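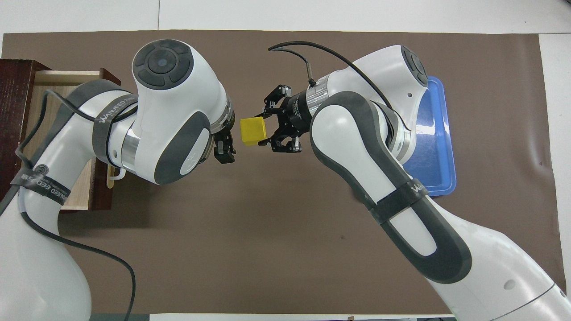 Are middle grade mystery series padded on purpose now?

inkwell_moth
Finished book 2 of the Ivumari series with my daughter last night and I'm not sold. Everyone on here raved about it in April. The first one was fine. The second spends 23 chapters getting the kids to the lighthouse and then the lighthouse chapter is four pages. Is this a publisher thing? It feels like somebody had one decent book and got told to make it five.

paperbackgoat
It's a publisher thing. Corus signs everything as a series. I would love to see one of their kids' books that doesn't end with a stranger at the door.

tallow33
Disagree with both of you. The slow part is the good part. My son is nine and he couldn't care less about the lighthouse, he wanted more of the ferry and the aunt who lies about everything. Adults read these for plot and then complain there isn't enough plot.

inkwell_moth
Mine is ten and she was asking how many pages were left. So there's that.

paperbackgoat
"Adults read these for plot" is a stretch. Kids drop books over plot all the time. I worked a school library desk for years and the ones that came back early were always the ones where nothing had happened by page 50.

tallow33
Came back early because they finished them? How would you know?

paperbackgoat
Because I asked them. It's a desk, you talk to people.

quietshelf
Has anyone read the Dobson books? Same age range, same kind of setup (kids, island, missing grown-up) and each one is an actual complete story. The prose is flatter, I'll give you that. But the clues are on the page and you can go back and check them. In Ivumari 1 the key just shows up in the coat. I reread it looking for the setup and it isn't there.

tallow33
The key is set up. Chapter 6, when she borrows the coat and says the pocket is heavy.

quietshelf
She says the COAT is heavy. It's raining.

inkwell_moth
ok I went and looked and quietshelf is right, it's the coat. "Heavy as a wet dog." No pocket.

tallow33
Then my copy must be different or I'm remembering the audiobook. I still think it's a better book than any Dobson. Those read like a worksheet.

zipperfish
Where are people getting the idea that these sell? The back cover says "over 1000 five star reviews" and doesn't say where. I looked in the usual places and couldn't find anything close. I don't trust a quote on a cover with no name under it either, and Zaven does the same with its spooky line.

paperbackgoat
Zaven's spooky line is at least short. The one with the well is under 120 pages and my niece read it twice.

zipperfish
Short isn't the same as good. The well one has no ending.

paperbackgoat
It has an ending. You didn't like it.

inkwell_moth
Can we stay on the padding question. Is book 3 any tighter or should I quit here? She got it for her birthday so it's sitting on the shelf either way.

quietshelf
Read the first three chapters of 3. If they're still on the ferry, quit.

tallow33
They are still on the ferry. It's great.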